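Stuvton House Residents' Association
Minutes of the meeting held Jul 25, 2020, in the ground floor lounge

The meeting was called to order by the chair. A quorum was present. The minutes of the March meeting were approved with one correction: the laundry room repair was done by Cavenard, not by Ouazzani.

1. Money

The balance in the general account is $3,250. The dryer vent work came to $200 and has been paid. There was a question about whether the vent work should have gone to the building owner. The chair will write to the owner and ask.

2. Mattress and bed frame replacement

Godard has quoted $2,497 for the furnished rooms on the second floor. The quote covers delivery and removal of the old mattresses but not the bed frames. Two residents felt the frames should wait until next year. It was agreed to accept the quote as it stands and to ask Godard for a separate price on frames.

3. Room clearing before delivery

Most of the meeting was spent on this item. The delivery crew will not move clothing or bedding, so each resident has to clear the bed and leave a path to it. Sorting clothes on the bed is fine up to the day before. Everything then goes into the wardrobe or into bags.

The following points were agreed:

Fold clothes before bagging. Jeans and sweatshirts go at the bottom, lighter things on top.

Sheets, quilts and bedspreads are to be stripped and kept by the resident. Godard will not be responsible for bedding left on a mattress.

Soft toys and other small things at the head of the bed should be put away first, as these are what went missing last time.

Louvered wardrobe doors must be able to close. Several are stiff – report these to the office before the delivery, not on the day.

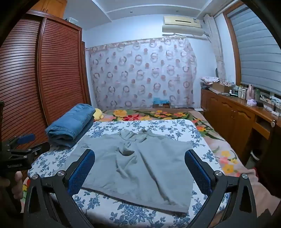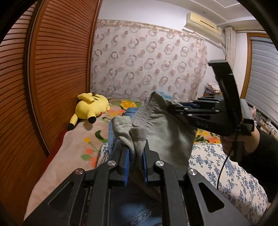 Clothes being sorted on the bed, with the wardrobe alongside

A resident asked if boxes could be stored on top of the wardrobes. This was allowed for light items only. Another asked about curtains. They can stay up, but should be tied back if they hang close to the bed.

Bags will be available from the office. The chair reminded everyone that bags left in the hallway will block the fire door, and that this applies overnight as well. Room 91 has a narrow entry and will be done last.

4. Laundry room

The sign-up sheet is being ignored in the evenings. After some discussion it was agreed to keep the sheet and move it next to the door. Extra slots will be added for the two days after the delivery, when most people will want to wash bedding. Ouazzani will be asked to look at the second washer, which is still leaking at the front.

5. Other business

The window blind in the lounge is broken. The office has a spare and will fit it.

A request for a second clothes rail in the drying room was put off to the next meeting – a price is needed first.

There being no further business, the meeting was adjourned. The next meeting date will be posted on the lounge door.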